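August, evening

I started this diary to practice my English, and for two weeks it was only about food and weather. Today I want to write about work, because my head is full of it and my sister is tired of hearing me.

I have now been at Holtadia for one month. When people ask what I do, I say that I teach a robot, and they imagine something from a movie. In truth I stand at a table and put small things into a box. I do it slowly, and then I do it again. The recording is the product. Somewhere else in the building, people take my recordings and use them for the training, and I understand maybe one half of what they do there.

There are two ways of teaching. In the first way I use my own hands. I wear a camera on my chest with straps like a school bag put on backward, and I do the task as the robot should do it. In the second way I sit in the chair and move the arm from a distance, with two handles and a screen. The first way is easy for me and difficult for the machine. The second way is difficult for me, and today it made my neck hurt so much that I lay on the floor during lunch.

The morning was with the handles. I had the Jekedau arm, the older one, which has a small delay. It is a very short delay, but the hand feels it. I close the grip, I wait, I think that nothing has happened, I press more, and then the arm does both things. I dropped a spoon four times before the first good recording. Somtochukwu Haruna was at the next station and she told me to breathe out when I close the grip. I thought she was making fun of me. I tried it and my hand became quieter. I don't know the reason for this and she doesn't know it also, but she learned it from the person who trained her.

She has been here much longer than me. She made 1000 recordings in her first season, and she says that the first 70 were garbage, and that she wishes somebody had told her to throw them away. When I asked what was wrong with them, she said she was too polite with the objects. She picked up everything as if it was a baby bird. The robot learned to be afraid. She laughed when she said this, but I wrote it down in my notebook, because I think I do the same.

My own number is 736. I looked at it before I went home. I am a little proud, and I also wonder how many of mine are baby birds.

After lunch I had a long discussion with Eze, our scheduling program. I say discussion, but of course it is only a list on the screen that tells you the next task, and you can press "accept" or "ask." I pressed "ask" three times. The instruction said "place the items in the box in a natural order." What is a natural order? In my country my mother would put the heavy thing first, always, and the soft thing on top. My neighbor puts in whatever is nearest. I waited for an answer and the answer was "your own natural order, but vary it." I read this sentence many times. If I vary it, it is not natural anymore. In the end I decided that I would imagine a different person for each recording. First my mother, then my neighbor, then my uncle who does everything with the left hand. This was the best part of the day. I believe the uncle recordings were very good.

I must also write about mistakes, because we had a small meeting about it at three o'clock. The rule before was that if you make a mistake, you stop and delete and begin again. The new rule is that you keep the mistake if you correct it. If the thing falls beside the box, you pick it up calmly and put it in, and the recording counts. They want the robot to see how a person repairs a small problem. I like this rule very much. For one month I have felt bad each time something fell, and now it has a value. But we are not allowed to make a mistake on purpose. Somebody asked how they can know the difference, and the answer was that they can see it. A false mistake is too slow at the beginning. The person's hand already knows.

I think about this on the bus.

The last session of the day was by hand again, with the camera on my chest. I had the table with the white cloth, the one with orange berries and teal leaves. I am fond of this cloth. We change the cloths so that the robot doesn't believe that all the tables in the world are the same, and most of them are gray or have stripes. The things for the task were a green ball, a red ink pad, a green sachet and a white piece with round corners, and the cardboard box was on my right side.
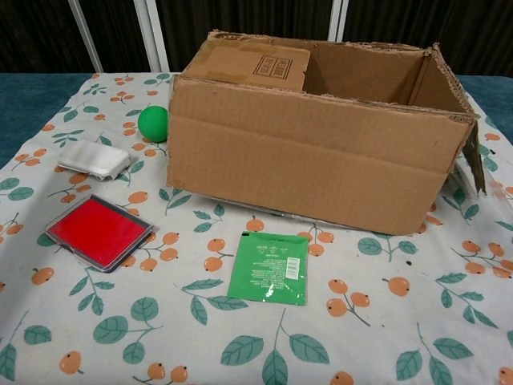 The sachet is the one I worry about the most. With the fingers it is nothing, you slide it a little and take it by the corner. But I know that later an arm will try it, and a flat thing on a cloth is terrible for an arm. It pushes and the cloth comes with it. So I try to show the slide very clearly, with the thumb visible, and I don't hide it behind my other hand. Somtochukwu says that I should not think about the arm at all when I work by hand. She says I should think only about the sachet. She is probably right, but I can't forget the morning when I sit in the chair and am the arm myself.

I did 10 recordings in this session. In one of them I stopped in the middle because I couldn't remember if I was my mother or my uncle, and my hand stayed in the air. I kept it. I didn't know which rule it belongs to. I wrote "hesitation" in the notes field and somebody will decide.

Next week I may move to the Hillach station, where they do cloth folding with two arms at the same time. People say it is the hardest one, and that for the first days you dream about it. I said yes before I thought about it. The chair there is better, at least, and it has a support for the neck.

At home I made rice and eggs. When I was putting the plates away I noticed that I breathed out each time I closed my fingers. My sister asked why I was sighing so much. I tried to explain to her, and she went to her room.

Words to check tomorrow: "backward" or "backwards." "Grip" and "grasp," if they are the same. And how to say it when you are fond of an object, if "fond" is too strong for a tablecloth.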